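Grekora Links to Move Tee Time Bookings and Handicap Posting to New System

Mar 2, 2021

Grekora Links will replace its tee time booking and handicap posting software before the main playing season. The change affects members, visitors and society organizers. The current system, in use for seven seasons, will stay available for reading past records but will no longer take new bookings once the switch is made.

The new system is supplied by Weder, which also provides the starter's display and the card reader at the first tee. Booking, check-in and scoring have until now run as separate programs, with the pro shop copying the start sheet from one to the next each morning. Under the new arrangement a single record is created when a tee time is booked. That record is carried through check-in and closed when the score is posted or the booking is marked as a no-show.

Members will be able to book up to seven days ahead, as at present. Visitors will be able to book six days ahead. The release time for both groups moves from midnight to 6 a.m. The club said the midnight release had led to a high number of duplicate bookings, made when a player pressed the confirm button more than once while the page was loading. In the new system a tee time is held for two minutes as soon as it is selected, and a second request from the same account during the hold is ignored.

Groups of two will continue to be accepted at all times except Saturday mornings, when the pro shop may combine two pairs into one group of four. Pairs who do not wish to be combined should book after noon. Single players can join an open group but cannot hold a tee time alone before 2 p.m. on weekends.

Cancellation rules have been rewritten. A booking can be canceled online without charge until 6 p.m. on the day before play. After that point the visitor green fee is kept in full, unless the course is closed. Closure is now defined in the terms as any period in which six or more holes are out of play. If fewer than six holes are out of play, the course is treated as open and temporary greens may be used. Where play is stopped by lightning, players who have completed fewer than seven holes will be issued a credit for a full round. Players who have completed seven or more will be issued a credit for half the fee.

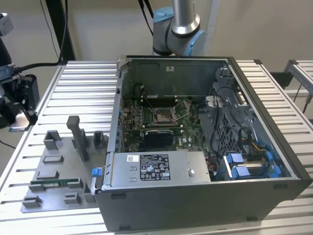
Handicap posting will also change. Scores from casual rounds must be entered on the day of play, either at the terminal in the locker room hallway or from a phone. The terminal asks for the tee set, the format and the hole-by-hole score. Total scores without hole detail will no longer be accepted, except for rounds played at other courses. A marker must be named for each card, and the marker will receive a message asking for approval. Cards not approved within two days are passed to the pro shop for review and do not count toward a handicap until they are released.

Handicap histories from the old system have been copied across. A test copy was made in December and compared with the printed list from the same week. The club reported differences in a small number of records, all of them for players who had changed membership category during the year. These have been corrected by hand. Members are asked to check their own record at first log-in and to report errors to the pro shop in writing, giving the date of the round and the tee set used.

The Malura course, the club's short layout on the east side of the property, will be bookable online for the first time. It will be listed as a separate course with its own start sheet. Start intervals there are set at six minutes, compared with the longer interval on the main course. Scores made on the Malura course cannot be posted for handicap purposes, as the layout is below the minimum length. The first-come rule will remain for junior sessions, which do not appear on the public sheet.

Society and group bookings will be handled through a separate form. The maximum size for a group is 80 players. Groups above the size of a single tee slot must be confirmed by the pro shop before payment is taken. The form asks for the number of players, the preferred format (two-tee start, shotgun start or standard), cart requirements and meal times. A shotgun start is available on weekdays only. Final numbers are due seven days before the event, and the invoice will be based on that figure or on the number attending, whichever is higher.

Shezi, the cart supplier, has linked its fleet list to the booking record. Carts can be reserved when the tee time is booked and are assigned at check-in by unit number. A cart that is charging or out for repair will not be offered. When cart use is restricted because of ground conditions, the pro shop will set the restriction once in the system, and every affected booking will be sent a notice. Three levels will be used: no restriction, cart paths only, and no carts. Players with a medical cart permit are exempt from the second level but not from the third.

Payment for visitor rounds will be taken at the time of booking. Members' guest fees can be charged to the house account or paid by card at check-in. Rain checks on paper will be honored through the end of the season but must be exchanged for an account credit at the counter. They cannot be entered online. Gift certificates with a printed serial number can be used online by typing the number in the voucher field.

The pro shop will close its phone booking line for one day during the changeover. Tee times already in the old system for dates after the switch will be moved across and do not need to be rebooked. Each player named on a moved booking will receive a new reference. The old reference will not be recognized by the card reader at the first tee, so players who do not receive a new one should go to the counter before play.

Members need to set a new password at first log-in, as passwords are not being transferred. Existing membership cards will continue to work. Lockers, range ball credits and lesson packages are not part of the change and will stay on the present pro shop account. Range credits can be checked at the dispenser.

A printed start sheet will still be posted outside the pro shop each morning and updated at noon. Members without an email address can continue to book in person or by phone. Phone bookings are entered by staff on the same sheet and have the same release time as online bookings.

The changeover date will be posted on the notice board and sent to members by email. Questions on society bookings should be sent to the events desk. Questions on handicap records should be left at the pro shop counter.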